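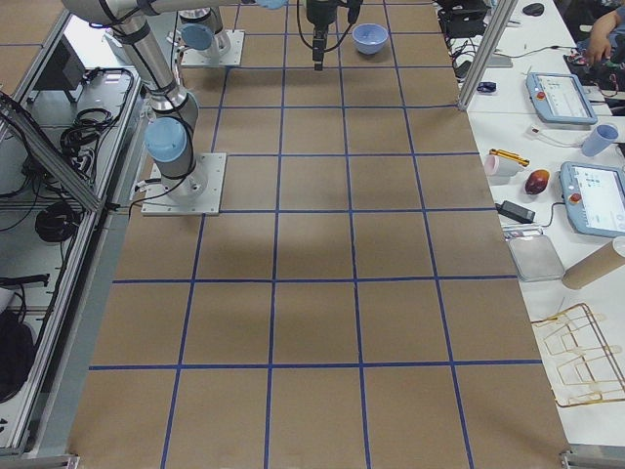
By Sýkora, for the Kevimar course in Everyday Computing

Textbooks > Everyday Computing > Part 2: Accounts > Chapter 6

Chapter 6. Two-Step Sign-In and Backup Codes

In the previous chapter we learned how to choose a strong password. In this chapter we add a second step to the sign-in, so that a stolen password alone does not open the account.

The second step is usually a short code. It can come by text message, or it can be made by an app on your phone. Both ways are in common use, and the exercises at the end of the chapter ask you to try each of them on a practice account.

Let us begin with a case. The town library of Stenddale had 1,198 staff and reader accounts in its online system, which is called Grullard. In September the library asked all readers to turn on the second step. By the end of the month 1,182 accounts had it. The remaining accounts belonged to readers who had changed their phone number and could not receive the code.

For such a situation there exist backup codes. A backup code is a number which you receive when you first turn on the second step. Each code works one time only. Print the codes or write them by hand, and keep the paper at home – not in the same bag as the phone.

Before you continue, please find the security page of your own mail account. The name of this page differs from one service to another, but most often it is under Settings. Check which phone number is written there. If it is an old number, change it now and then read section 6.1.

Related chapters
Chapter 5. Choosing a Password
Chapter 7. When You Are Locked Out
Chapter 8. Shared Computers
Glossary for Part 2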